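Teaching a Robot to Tidy Up, One Pillow at a Time

The sign for the open day was taped to the side door, because the front door at Jundwood sticks in damp weather. Inside there was a coffee urn, a stack of paper name tags and a long hallway that smelled of fresh paint. By ten in the morning the hallway was full.

Jundwood makes software for robots that are meant to work in homes. It doesn't build the robots. Those come from other companies, among them Bachmann, which had sent two arms on wheeled bases for the day, and Drerent, which makes the handheld grippers that most of the visitors had come to try. The company opens its doors once a year, in September, and this was the first time it had let the public into the part of the building where the training is done.

That part is a disappointment if you expect a laboratory. It looks more like a house somebody is halfway through moving into. There are rugs rolled up against walls, a kitchen counter with a working sink, bins of towels and throw pillows, and a lot of cable.

The idea behind the work is simple enough. A robot that has to fold a towel needs to see a towel folded many times, in many ways, by hands that move the way its own hands can move. Filming people's bare fingers helps only so much, as a robot with two jaws can't do what ten fingers do. So the people doing the teaching give up their fingers too. They hold a gripper in each hand and do the chores with those.

The first demonstration was laundry. A Jundwood technician emptied a bin of dish towels onto the counter and folded them with the grippers, corner to corner, then in half again. It took her a little under a minute per towel. She had been doing it for 16 months, she said, and her first towels had taken five times as long. Then one of the Bachmann arms folded one from the same pile. It picked the towel up by the middle, put it down, picked it up again by an edge and got it folded on the third try. People clapped. The second towel went on the floor.

Nobody from the company seemed bothered. The robot had been trained on 1,431 towel recordings, the technician explained, and those had mostly been made with one kind of towel. The ones on the counter that morning were thinner. When the cloth changes, the robot has to guess, and at this stage it guesses badly.

After that the visitors got their turn. Groups were kept small, and each person had a few minutes with the grippers. The handles are lighter than they look. Squeezing them is easy, and the hard part is knowing where the tips are. Most people reached too far and pushed the towel away before they closed the jaws on it. A boy of nine or ten was better at it than both of his parents and had to be asked to let the next person have a go.

I was not good at it. I could pick up a washcloth but I couldn't let go of it where I wanted to. My shoulders were sore after one round, and I asked how long a working shift was. Two hours, with breaks, and then you change to a desk job for the rest of the day.

Every recording gets checked by a person before it is used. On a screen near the kitchen you could watch the checking being done, and it was slow going. If the person doing the chore stops to scratch an ear, that stretch comes out. If a gripper's marker is hidden for too long, the software loses track of the hand and the whole recording may be thrown away. The black-and-white squares on the grippers are there for that reason, and visitors were asked several times to keep their sleeves off them.

Soft things are the current project, which goes by the name Skunier. Rigid things like cups and boxes are further along. A cup is the same shape wherever you grab it. Cloth isn't, and a pillow is somewhere in between – it gives when you squeeze it and then pushes back. The tasks under Skunier include wiping, draping, covering and stacking, and they are done on the floor as often as on a table, since that is where a good share of a family's laundry ends up.

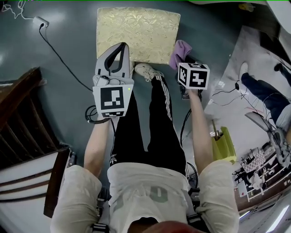
Cloth was the wrong place to start, according to one visitor who had spent years repairing sewing machines, and he told the staff so. He wanted to know why anyone would teach a machine with the hardest material in the house when it could be putting away cans. The answer he got was that people don't ask for help with cans. He said he would, if the price was right.

Price came up a lot. There isn't one yet. Jundwood says it will not sell anything to households until a robot can get through a list of 64 chores without a person stepping in, and it would not say how many it can manage today. The list itself hangs in the hallway. "Make a bed" is near the bottom.

The doors closed at four. The towels went back in their bin unfolded.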